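Workshop Tips: When the Gripper Won't Let Go

Three readers have written in since December about jaws that stick shut, so this page is about faults, and mostly about my own. I run a small bench at Plernwood where we get grippers to press, pinch and lift household things. I have been nipped by most of them.

The worst went like this. A Plelent gripper closed on the flex of a desk lamp and stayed closed. The software said it was open. I believed the software, put my thumb in to free the flex, and the software changed its mind. The nail grew back by spring.

Find the off switch first. Before you plug in a motor, work out which switch kills it and put that switch where your spare hand can reach it. Behind the bench is no good. Neither is under the bench, next to the thing that is going wrong. Sorin Vlad ties a strip of red cloth to his, and I have stopped laughing at it.

Don't trust "open". Look at the jaws. If the screen and the fingers disagree, the fingers win. Cut the power, wait, then ease them apart with a wooden spoon handle. A screwdriver will do it faster and will also chew the plastic.

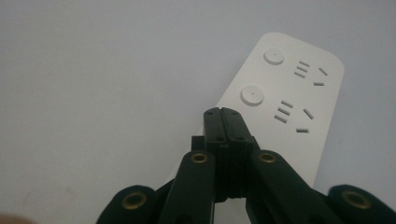
Practise on dead things. Anything electrical that a gripper is going to poke must be unplugged at the wall, and you check the plug yourself even if someone has just told you they did it. A power strip is a nasty thing to learn on. One like this, with a round white button beside each group of sockets, gives closed fingertips a nice raised disc to aim for and a set of narrow slots right next door for when they miss. Ours missed by the width of a pea and went on pushing, being a machine of firm opinions. Set the pushing force low and creep it up. If the strip slides across the table, you have gone too far.

Check the pivots. Most sticking comes from grit in the joints. Blow them out, wipe with a dry cloth, and go easy on oil, which only turns the grit into paste. After 60 open-and-close turns on the bench, feel each joint for slop. Anselmo Espinoza does 100, but he has a radio out there.

Snug the screws, then stop. Fingertip screws work loose and the tips begin to cross like a bad pair of scissors. Tighten until they bite. I stripped one at Drorkstead with a quarter turn of extra confidence and drove home for another.

Write it down. What it was holding, what the screen claimed, what you did next. My notebook has a page that just says "DO NOT" and I have no idea what.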